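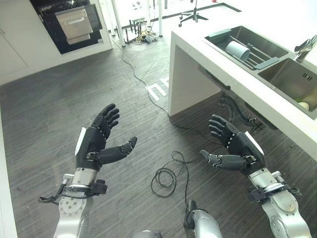

Gratus Double Bowl Kitchen Sink, Stainless Steel

Sold by Goltthorpe Kitchen Supply
Item no. 41

The Gratus is a double bowl sink for islands and straight counters. One bowl is deeper than the other. The shallow side is meant for rinsing and draining, the deep side for pots and soaking. It suits kitchens where one person washes while another needs the tap.

What comes with it
Sink with two bowls
Two basket strainers with stoppers
Mounting clips and sealing strip
Paper template for the cutout
Installation sheet

The faucet, drain pipes and trap are sold separately. The Essien chrome faucet is the one most customers order with this sink, but any single-hole model will do.

Drying rack
A dark gray rack with parallel rods is available as an extra. It sits down in the shallow bowl, so cups and plates drain straight into the sink and the counter stays clear. Lift it out to clean underneath. The rack can go in the dishwasher. It does not fit the deep bowl.

Before you order
Measure the inside of the cabinet or island, not the countertop. If your island has an open overhang in place of a cabinet, the drain plumbing will be visible from that side. Some people leave it that way, and others add a panel later. Leave enough room to get a wrench on the trap.

The cutout should be made by whoever supplies the countertop. Use the template in the box, not the photo on this page - the photo is only a guide. We can't take back a sink once it has been fitted.

Care
Wipe with a soft cloth and dish soap, along the grain of the steel. Do not use bleach or steel wool. Water spots come off with white vinegar and a rinse. Don't leave cast iron standing in either bowl overnight.

Delivery and stock
Ships from our Sastetmont warehouse in 2 boxes if you order the rack, otherwise in one. Check both for dents before signing. The next shipment of sinks is due in November, and orders placed now are filled in the order received.

Questions about fit or spare strainers go to Johannes Nel at the parts desk. Have your item number ready.

Page updated September 29, 2023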